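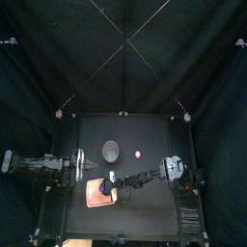 Bench 2, curtained bay. Cup, ball and cutting board on the table top.

BAY INSPECTION CHECKLIST – CURTAINED BENCHES
Site: Grirstead, lower floor
Date: 1/7/24
Inspected by: Wenjie Zhong
Reviewed by: Yanling Zheng
Sheet no. 611

1. Curtains and frame

1.1 Curtains hung on both sides, rear and overhead – OK
1.2 Fabric clear of the table surface – OK
Comment: Side walls hang on a slant towards the table corners, with some folds. Acceptable. Re-tension if the fabric comes within reach of items on the table.
1.3 Fire-retardant tag present on each curtain – NOT OK
Comment: Tag missing from the left curtain. Replacement to be ordered from Pusia, same colour.
1.4 Rear corner brackets tight – OK
1.5 Centre pole clamped at rear edge of table – OK
Comment: Clamp took a quarter turn. Check again in February.

2. Cables

2.1 Diagonal cables at rear secured at both ends – OK
2.2 No fraying or kinks – OK
2.3 Floor leads covered where they cross the walkway – NOT OK
Comment: Cover strip lifts at the join. Taped for now. Tape is not a permanent repair.

3. Table top

3.1 Surface clean, no residue – OK
3.2 Only items on the bay list left out – SEE COMMENT
Comment: Grey cup, pink ball and cutting board are all listed. The dark blue item at the board is not named on the list. Yanling to add it or have it put away.
3.3 Cup free of chips and cracks – OK
3.4 Ball stays put when placed – OK
Comment: Table checked with a level at front and rear. No adjustment made.
3.5 Board lies flat, corners undamaged – OK
Comment: Light knife marks on the underside. Board is not to go back to the kitchen after use in the bay.

4. Access and general

4.1 Front of bay open and unobstructed – OK
4.2 Extinguisher within reach, pin and seal intact – OK
Comment: Unit 192. Gauge in the green.
4.3 Bench label legible – OK

Items open: 1.3, 2.3, 3.2
Recheck of open items in 7 days. Bay may stay in use in the meantime, walkway side closed to trolleys.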